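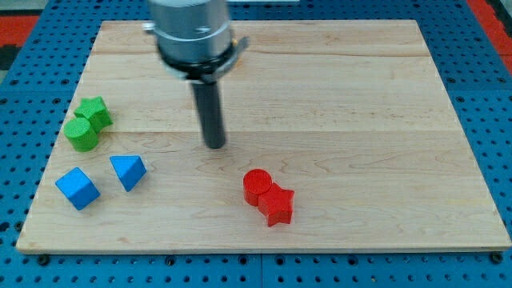

Sortierübung auf Ahorn: Der Stab schiebt, gegriffen wird nicht. Aufbau mit dem Brito-Set.

Küche, Filterkaffee, ein Laptop mit gesprungenem Display. Der Entwickler hat eine halbe Stunde, dann muss er zurück an den Tisch mit dem Arm. Seinen Namen will er nicht lesen, die Firma schon: Rolano, ein kleiner Laden im Hinterhof. Dort entsteht Brito, ein Übungsset für Roboterarme. Brett, Klötze, Schiebestab, Klemmring, dazu Software. 569 Euro, ohne Arm.

569 Euro für Holz und bunte Klötze? Die Frage kennt er. »Das Brett ist der kleinere Teil. Ihr zahlt für die Aufgaben. Und dafür, dass der Stab beim nächsten Set genauso lang ist wie bei eurem.« Pause, Kaffee. »Na gut, und Ahorn ist teuer.«

Warum überhaupt Schieben. Alle Welt will greifen, die Messestände sind voll davon. Er winkt ab. Ein Greifer verzeihe zu viel, sagt er, der packe zu und die Sache sei erledigt. »Beim Schieben rutscht dir der Klotz weg. Der dreht sich. Der Zylinder dreht sich anders als der Würfel, und der Stern hakt am Nachbarn ein. Da merkst du nach zwei Minuten, ob deine Steuerung was taugt.«

Am Stern hängt er. Die ersten Muster hatten nur Würfel und Zylinder, zu leicht, fand er. Dann kam das Dreieck, dann der Stern mit fünf Zacken. Die Kollegin aus dem Vertrieb war dagegen — sieht nach Kinderzimmer aus, meinte sie. Stimmt ja auch ein bisschen. Geblieben ist er trotzdem.

Typische Aufgabe: gleiche Farben zueinander. Grüner Zylinder an den grünen Stern, Rot zu Rot, und dann eben noch Blau. »Die ersten Paare sind nett. Das letzte ist immer das Schlimme, weil du inzwischen um alles drumrum musst.« Wer will, stellt die Reihenfolge frei, wer nicht will, nimmt die Liste. 50 Aufgaben liegen bei, sortiert nach Schwierigkeit. Über die Sortierung lässt sich streiten, das gibt er zu. Nummer 8 halten viele Kunden für schwerer als alles, was bis zur Mitte der Liste folgt. Wird vieleicht im Juni umgestellt.

Zum Brett. Massiv oder verleimt, wollte ich wissen, Kunden fragen das offenbar dauernd. »Verleimt. Massiv in der Breite arbeitet dir weg, das willst du nicht.« Die Maserung stört manche Bilderkennung, darüber gab es Beschwerden. Eine einfarbige Platte wäre einfacher gewesen. Er findet Holz ehrlicher, auf echten Werkbänken sei der Hintergrund auch nicht sauber. Wer es anders sieht, kann die graue Auflage von Pravent nehmen, passt vom Maß her, kostet extra. Verkauft Rolano nicht selbst.

Montiert wird auf einer Lochplatte. Das setzt voraus, dass man eine hat. Steht im Shop, aber klein. Ich sage ihm das. Er schreibt es auf einen Zettel, ob was draus wird, weiß man nicht.

Und der Stab selbst? Schwarz, lang, unten abgerundet. Anfangs war die Spitze flach, eine schlechte Idee: jede kleine Schieflage und die Kante kratzt übers Holz. »Wir haben ein Brett komplett versaut. Hängt jetzt im Flur.« Die runde Spitze soll dicht über der Oberfläche laufen, ohne sie zu berühren. Die Höhe stellt man am Klemmring ein, und hier wird er kleinlaut. Der Ring lockert sich mit der Zeit. Bei Dauerbetrieb sollte man nachziehen, im Handbuch steht alle 600 Fahrten. Er selbst macht es öfter. Eine bessere Klemmung sei in Arbeit, einen Termin nennt er nicht, auch auf Nachfrage nicht.

Konkurrenz, klar. Provthorpe bietet was Ähnliches an, mit Kunststoffplatte und glatten Klötzen. Glatt sei ein Fehler, meint er, die eigenen hätten mit Absicht feine Rillen. Ob die wirklich was bringen oder einfach vom Herstellen kommen? Er lacht. »Beides. Erst waren sie halt da, dann haben wir gemerkt, dass das Licht drauf weniger spiegelt. Seitdem ist es Absicht.«

Für wen ist das Set nichts? Für Leute, die Teile aus der Kiste holen wollen, sagt er sofort. Auch für Schulen eher nicht, der Arm dazu sprengt jedes Budget. Gekauft wird es von Hochschulen und von Betrieben, die ihre Leute anlernen. Ein Kunde lässt neue Mitarbeiter damit von Hand fahren, per Joystick, ganz ohne Programm. War so nie gedacht. »Läuft aber gut, glaub ich. Der hat nachbestellt, Sterne vor allem.«

Ersatzklötze gibt es einzeln, Stäbe auch, Bretter nur auf Anfrage. Lieferzeit schwankt, je nachdem was der Tischler gerade macht. Die Software läuft ohne Abo, darauf besteht er, da wird er zum ersten mal richtig laut. Updates inklusive, solange es sie gibt.

Dann klingelt sein Telefon, der Kaffee bleibt stehen. Eins noch, ruft er von der Tür: Man soll die Klötze bitte nicht mit Lösungsmittel abwischen. Wasser reicht.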